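The Long Tail of a Small Ask

Sewwandi Howlader has a folder on her laptop called "Thank yous, not sent." It holds 93 drafts. All of them are addressed to people who gave money, two years ago, so that a short-run board game named Skoltutik could exist, and all of them begin with the word "So."

"It's a bad opening," she says. "It sounds like I'm about to break up with them."

The game exists, more or less. It is a trading game set in a mountain town called Graseck, where players swap goats for favors and nobody trusts the miller. She asked for enough to print 300 copies. She got enough for 1,973, which she describes as the worst good news of her life.

Most advice about raising money from strangers stops at the moment the money arrives. There is plenty to read on how to shoot the video, when to launch, and how many times you can post the same link before your cousins mute you. The part afterward gets a paragraph, usually with the word "fulfillment" in it, a word that has never been used by a person who felt any.

Howlader's campaign ran through February, a month she picked on the theory that people are indoors and bored. They were. They were also generous with opinions. One backer wanted the goats redrawn. Another wanted to know if the miller could be a woman, and a third, having learned that she could, wanted his pledge back.

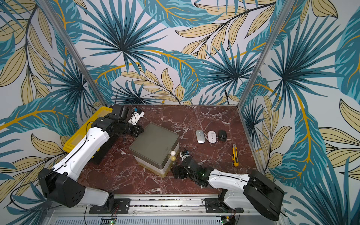
Two arms, one marbled tabletop and a good deal of palm leaf.

Then there were the tiers. If you have never built a list of rewards at one in the morning, you may not know how reasonable it seems to promise a hand-lettered map to anyone who pledges a little extra. Howlader figured on a dozen takers. She spent most of that summer lettering maps at her kitchen counter, and her capital G has never recovered.

Shipping came next. Her printer, Biswas, quoted a price by the pallet, and the freight company quoted one by weight, and the two numbers met somewhere over the ocean and had children. She had set the postage in the campaign by mailing one empty box to her sister – an empty box being, she now concedes, a poor stand-in for a full one.

What saved her was being dull in public. She began posting an update every other week whether or not there was anything to report. One said, in full, that the boxes were still on a boat. It drew more kind replies than the launch had. Backers will put up with a delay, she found, and they will even put up with a second one, but a silent page makes them nervous, and nervous people write emails in capital letters.

She has rules now. Price the postage with the thing in the box. Offer fewer tiers than you want to. Cap anything you have to make with your own hands – a cap costs nothing to set, and you can always raise it if you turn out to enjoy suffering. Keep a slice of the money back until the last parcel has landed, and don't tell yourself that slice is profit, even on the days when it looks a lot like rent.

She is planning another campaign, naturally. The new game is called Kunormont and has no goats. It has one reward, which is the game. Her friends have asked for a sticker tier and she has stopped answering those messages.

As for the 93 drafts, she intends to finish them before the page goes live. She has got as far as changing the first word to "Hello."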